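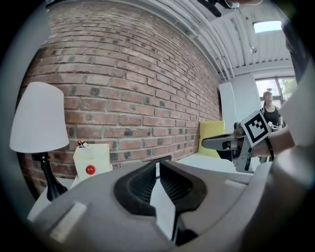
How to set up a desk against a brick wall

A desk pushed up to bare brick needs a bit more care than one against plaster. The brick takes in a lot of light, and dust from the mortar falls on whatever stands next to it.

1. Brush the wall down first. Use a stiff dry brush and work from the top, then vacuum along the skirting. Leave the desk out of the way until you have finished.

2. Put the desk in place with a finger's width between its back edge and the brick. Drawers go on the side away from your writing hand. If the kneehole is on the right, as on ours, check that the chair goes in fully without knocking the pedestal.

3. Place the lamp at the back. A white drum shade on a dark base works well against red brick. Stand it far enough forward that the shade does not touch the wall.

4. Keep one small box beside the lamp for pens and other bits. Anything that does not fit goes in a drawer.

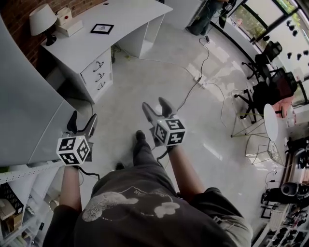 5. Lay any picture flat on the desk until you have decided where to hang it. Drill into the mortar, never the brick, and use a plug made for masonry. Norbert Szekeres put up the last one for us and left the drill holes a day before fitting the plugs.

6. Sort out the cables last. Run them along the wall where you can. A power strip on open floor is easily tripped over, so fix it under the desk once you know which sockets you need.

7. Move spare boxes and crates to shelving elsewhere in the room and leave the kneehole clear.

Wipe the desk top with a damp cloth after 2 days, when the last of the dust has settled. Brush the wall again in December.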